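Dramgate Studios – tenants' meeting, 31st October

Held in the ground floor workroom. Started late, heating off again.

Apologies – taken as read from the sheet by the door. Minutes of the last meeting agreed, one correction: the sink was reported in May, not after.

1. Heating
Landlord's agent has been chased twice. Says part on order. No date given. Agreed to ask in writing this time and copy in everyone on the first floor, who have it worse. Portable heaters allowed till it's fixed but NOT on the extension leads.

2. Storage
Shelves by the back stairs full. Old packing from the Istine order still there, mostly flat boxes, some damp at the bottom. Anything without a name on it goes in the skip. Query about the plan chest – belongs to the first floor, stays where it is. Hamusitz want their crates back and will collect if somebody is in to open the side gate. Rota to be passed round, wasn't passed round at the meeting, will go on the door.

3. Winter open studios
Main item. Lower room to be cleared and used for paper and lighting. Upper rooms as last year. Leaflets – Bianchini have quoted for 800, price held if we send artwork by the end of next week. Agreed to go ahead. Somebody thought we had too many left over last time, somebody else said we ran out. Left as it is.

Entry free, donations tin on the tea table. Tea table to go nearer the door so the queue doesnt block the stairs. Mugs: bring your own, we never get the others back.

4. Paper tubes for the window
Plan is 30 in the front window, upright, different heights, lit from behind after dark if the wiring allows. Discussion of which surface. Plain rejected, looks like postal tubes. Cream with the faint diamond pattern prefered, the facets are shallow so it needs light across it to show. Pattern comes up best in the upper half. 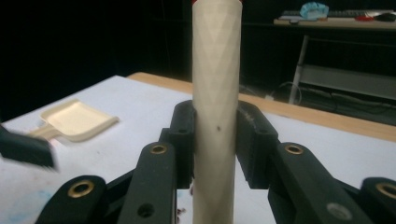 Cream is right but it'll look grubby in a fortnight with people brushing past, so could they stand further back, behind a rail or a rope? General agreement. No rope in the building. Rail from the old display might do, needs finding first.

Small marks on the surface – turn them to the back, don't try to rub them out, it lifts the paper. Tops: opinion split over whether to have colour at the rim. Vote taken, red stays, 4 against.

Fixing to the sill still not settled. Double sided tape has been tried and peeled the paint. Weights inside suggested, bags of sand or rice. To be tried with 3 tubes before we do the lot.

5. AOB
Side gate sticks. Lift it as you push.
Bins – cardboard goes out flattened or they leave it.
Key to the meter cupboard missing, please check pockets.

Next meeting after the open studios, date to go on the door with the rota.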